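Office Safety Walk-Through: Checklist With Comments

Mar 10, 2018
By Ruoxi Ren

Print this page | E-mail this page

Pavetti has been on this floor long enough that the monthly walk-through tends to get done from memory. This is the full version with my comments after each item. Marks are OK, FIX (do it before the next walk-through) or WATCH (look again next time). Afia Quaye walked the floor with me and did the electrical items.

EXITS AND WALKWAYS

1. Exit signs lit and visible from every desk row. OK
The sign over the rear stair was replaced after the last inspection. It is bright enough with the ceiling lights on and with them off.

2. Exit doors open fully with one hand. FIX
The rear stair door drags on the threshold for the last few inches. It opens, but you have to lean on it. Work order 391 is already open with the building office. I added a note asking for a date.

3. Main aisles clear to full width. WATCH
Clear when we walked them. The aisle next to the mail shelves fills up whenever there is a delivery. Boxes can stay there while they are being signed for and then need to go to the storeroom the same day.

4. Stairwells free of storage. FIX
Two folded tables and a floor lamp on the lower landing. No name on them. If they are yours, move them this week. After that they go to surplus.

5. Evacuation map posted and current. FIX
The map by the kitchen still shows the old partition and the assembly point at the front lot. The assembly point moved to the side lot in August. The map by the main door is correct.

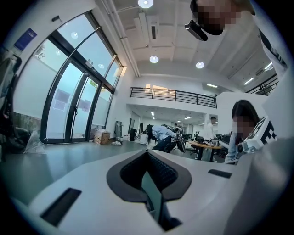 6. Floor wardens named for each side. WATCH
East side has one and a backup. West side has one and no backup. The training takes 20 minutes and can be done at your desk. Tell me if you want it.

FIRE EQUIPMENT

7. Extinguishers mounted, sealed, gauge in the green. OK
All checked and tags initialed. The one near the copier had a coat hanging on it. Please use the coat hooks.

8. Nothing stacked close to the sprinkler heads. FIX
Rule is 18 inches of clearance below the head. The top row of binders in the storeroom is over that line. Afia measured it twice. The binders from the old Steyn account can go to off-site storage, and that would take care of the whole shelf.

9. Pull stations not blocked. OK

10. Alarm heard in all rooms. WATCH
Could not test this time. At the last drill the people in the small meeting room with the door shut said it was faint. The alarm contractor, Murker, will bring a sound meter to the next scheduled test. Leave that room free that morning.

ELECTRICAL

11. No extension cords used as permanent wiring. FIX
Three found. Two are for desk fans and one feeds the label printer. The label printer can be moved to the other side of its table, where there is an outlet.

12. Power strips plugged directly into the wall. FIX
One strip plugged into another strip under the window desks. Afia unplugged it and left a note. It had a space heater on it, which is a separate problem (see 13).

13. Space heaters: approved type only, tip-over switch working, off when unattended. FIX
The heater from item 12 has no tip-over switch. It has been tagged and put in the storeroom. The owner can take it home. If you are cold, ask for the vent over your desk to be adjusted before you buy anything.

14. Cords in good condition. WATCH
The kettle cord is starting to crack where it meets the base. Still usable, but I have asked for a new kettle. Check cleaning equipment cords for nicks before plugging in, and pull by the plug, never by the cord. 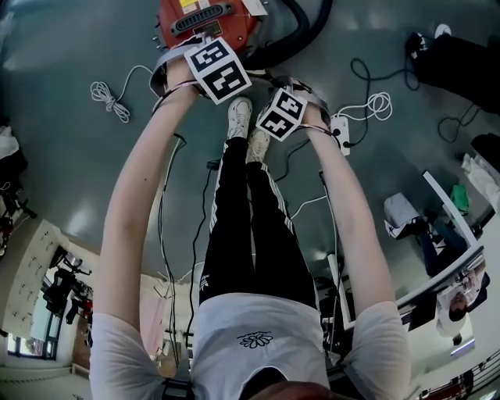
15. Electrical panel accessible, 30 inches wide and clear to the front. OK
The floor tape has worn off on one side. Jolen Facilities will put down new tape with the other floor marking.

SLIPS, TRIPS AND FALLS

16. Flooring flat, no lifted edges. FIX
One edge strip is loose at the kitchen doorway. I taped it down. Tape is not a repair, so this stays on the list until the strip is screwed back.

17. Mats dry and lying flat. WATCH
The entrance mat curls at one corner. Turning it around helped a little.

18. Step stools available and used. OK
There is one in the storeroom and one by the supply cabinet. Standing on a rolling chair is still the most common thing I have to speak to people about.

19. Spill supplies stocked. OK
Paper towels, absorbent pads and two wet floor signs in the kitchen closet.

FIRST AID AND KITCHEN

20. First aid kit complete, nothing expired. FIX
Short on large bandages. Eye wash is past its date. Both on order. The kit log has not been filled in for a while, although things have clearly been used. Write down what you take.

21. Refrigerator and microwave clean and working. WATCH
The microwave door latch needs a second push. Do not run it if the door is not fully shut.

Items marked FIX go to Afia Quaye when done, with the item number in the subject line. The stair door, the evacuation map and the binders will be looked at first next time.

Print this page | E-mail this page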